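Teaching a robot to move the furniture

In the ground-floor lounge of an office building in Hindton, Wendy Nuttall puts on a headset, slides her hands into a pair of thin gloves and takes hold of an armchair on the other side of the room. She does this without leaving her stool. The hands that do the work belong to a robot, and they copy hers.

Nuttall used to fit out offices for a living. Since December she has been employed by Pongsiri, a small firm that wants its machines to put meeting rooms and waiting areas back in order at the end of the day. Chairs go back under desks, armchairs go back to their tables, and the cleaners get a clear floor.

The firm does not write out each movement in code. An operator does the job by remote control, again and again, and the recordings are used to train the software. Each successful go is called a demonstration. Pongsiri reckons it needs 400 of them for one kind of chair before the robot can be trusted to try alone.

"You have to forget how you'd do it yourself," says Nuttall. "I'd give an armchair a shove with my hip. The robot hasn't got a hip, so I have to find the place where a hand can push and the chair will go straight."

Finding that place takes up most of her first morning with any new piece of furniture. A desk chair has a thin back that the fingers can close round. A deep armchair with a curved back offers very little to grip, so she works with the fingers bent over the fabric and the thumb lower down, and keeps the pressure light.

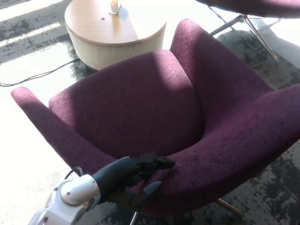 What the robot learns from

Maksym Nechyporuk looks after the recordings. Every session is stored as video from the robot's head along with the position of each joint, and he goes through all of it before anything is used for training. A session lasts 30 minutes, after which the operator must rest. Tired operators make jerky movements, he says, and the robot will learn those as readily as the good ones.

He does not throw away every mistake. If a hand slips and Nuttall puts it back, he keeps the slip and the recovery together. Early versions were trained on clean runs only, and when something went wrong the robot simply stopped - it had never been shown what to do next.

Light is another matter. The lounge gets strong sun, and a patch of carpet that is dark in one session can be almost white in the next. The team tried working with the blinds down, then gave it up. Customers will not close their blinds for a robot, so the recordings are made in whatever weather there is.

A slow trade

Luuk Kuipers, who runs the project, has 3 operators and would like 5. Good ones are hard to find. People who play a lot of computer games pick up the controls quickly, but they tend to rush. Nuttall was slow at first and is now the one who trains the others.

The next set of recordings will be made at Sullau, where the floors are hard and the chairs slide more easily. Nuttall expects to start again with her first morning of pushing things gently to see which way they go.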